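The Box Job

Part 11: In which I bet my good drill

So Sullus has two arms now, and if you've been following along since January you know that getting the second one was a whole saga (the seller in Bellham wanted 900 for it, I offered a bread maker and cash, we do not need to go over it again). What matters is that both arms are bolted up at the shared shop on Warrier Street, and both of them move when I ask. Mostly!

Sowmya Nadar was not impressed. She has the bench by the window and she builds clocks, beautiful ones, and she watched Sullus wave at her for a solid minute before she put down her tweezers.

"Can it do anything?" she said.

"It can do lots of things."

"Can it put something in a box?"

I said of course it could put something in a box. I said it with my whole chest. Then I said it could do it by the end of the evening or she could have my good drill, the Bresness, the one she borrows and returns with a flat battery. I don't know why my mouth does this to me.

She shook my hand so fast I knew I was in trouble.

I spent the next hour on the left wrist, which had been drifting. Every time I sent it home it stopped a little shy of home, like a teenager. I tightened the collar, ran it again, tightened it some more, and found the real trouble in a line of code I'd written at two in the morning with the comment "fix this later." Hello, later. I changed a 66 to a 15 and the drift went away, and I did a small dance that Sowmya pretended not to see.

Then I laid everything out on the big white table, the one with the wavy brownish streak along it that I have never managed to scrub off. Black tray on the left, open box in the middle with its white inside facing up, little black block on the right. One arm for each side. I pulled up a stool, told Sullus to get into position, and both grippers came in over the table, slow as cats.

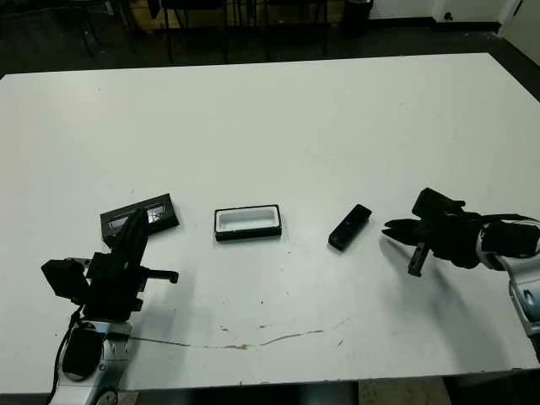

Part 12: The drill

"Which one goes first?" Sowmya asked. She had brought her tea over. She had also, I noticed, brought the empty drill case.

"The right one," I said, and pressed the key.

The right arm thought about it. Then the fingers closed on the little block, and lifted, and I stopped breathing, and the arm swung over and let go. The block hit the rim of the box, stood on its edge for what felt like a week, and fell in.

I screamed. Sowmya drank some tea.

"You said something in a box," I told her. "That's something. That's a box."

"I did say that." She looked at the tray, still lying there on the left. "Double or nothing?"

I don't even know what double a drill is. I put my hand out anyway.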